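Filed under: Kitchen & Pantry > Storage > Reviews
Print this article | E-mail to a friend

I have paid less for shoes than I paid for the Lulluven clear pantry trays, so I went in hoping to dislike them. Nearly four months later they still have a shelf of their own, and I have stopped telling guests what they cost.

The set comes from Coutinho with 8 trays in two widths. The packaging promises "98 uses," and I have found one: holding instant noodles. My old system was a paper grocery bag, which I shook until dinner fell out.

The trays wipe clean and don't slide much. The corners are a bit sharp, and the stickers left a gummy patch that outlived two sponges. The lids are sold separately, naturally.

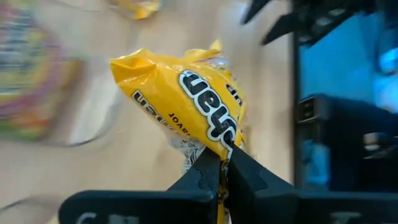
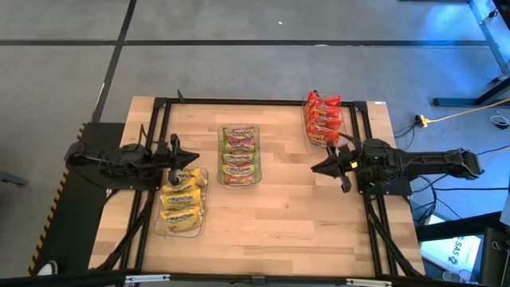 Packets are where a tray earns its keep or doesn't. Anything soft and shiny wants to slump, and a deep bin turns it into compost by March. Overlap the packs front to back, like the yellow Maruchan ones in the left-hand tray, and you can grab one without an excavation. The narrower size handles mixed flavors well, with each top edge peeking over the next. Crinkly bags are another matter. They twist, they sulk, and no tray I own will make them stand up straight. For those I went back to the Irarlow basket, at a third of the price.

Four stars out of five for noodles, two for chips. The Skaltcombe store had the wide ones marked down last I looked.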